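Preparing a Fabric Backdrop with Cut-Out Lettering for a Tabletop Display
Project Report, Display and Exhibition Design
Uritthorpe College
October 2026

1. Purpose

The purpose of this project was to prepare a tabletop display area with a plain dark background and a short title in colored letters. The assignment required that the title be legible to a visitor standing at the table, that the background show as little glare as possible, and that all materials be removable without damage to the room. The total materials budget was 50 dollars.

2. Materials

Black fabric was selected for the backdrop after a comparison with black poster board. The board was easier to keep flat but reflected the ceiling lights. The fabric was purchased from Vila under stock number 3235. The letters were cut from heavy printed sheets supplied by Skisico, and small dark clips were used to hold the cloth along its upper edge. A light wood table was already available in the room.

3. Lettering

The title consists of two lines. The upper line reads "Fast" and the lower line reads "UMI." The letters of the lower line were made larger, as this word was to be read first. Warm colors were chosen for it, with orange used for the "M" and the "I" and a muted salmon for the "U." The upper line was given more variety, including an orange-red "F" and a pinkish-purple "t." Each letter was cut by hand, and the curved shapes required the most time. 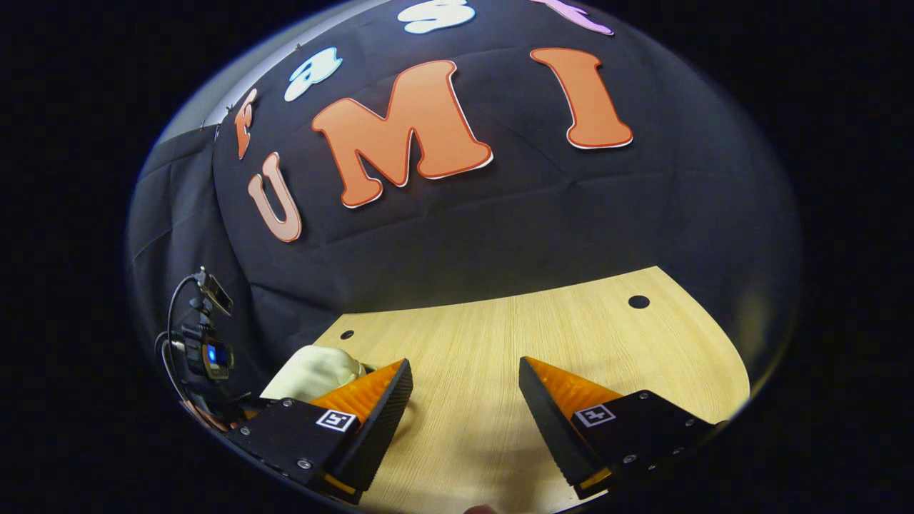
The spacing of the letters was first planned on paper at full size. Marks were then transferred to the cloth with chalk and brushed away once the letters had been mounted. The method was adequate for the lower line. For the upper line it proved less reliable, as the cloth shifted whenever it was pressed, and two letters had to be mounted a second time.

4. Difficulties

Creases in the fabric were the principal difficulty. The cloth had been stored folded since January, and ironing removed the heavier folds only. Fine creases remain behind the lettering. The side section also hangs with wrinkles near the corner, where it meets the main sheet. Additional weight along the lower hem was considered but was not tested within the period of the project.

5. Recommendations

Future groups should store the cloth on a roll. The Navarrete display manual, which was consulted during planning, advises hanging fabric for 12 hours before any lettering is attached, and this step should be added to the schedule. The paper layout has been placed in the department's project drawer together with the unused clips.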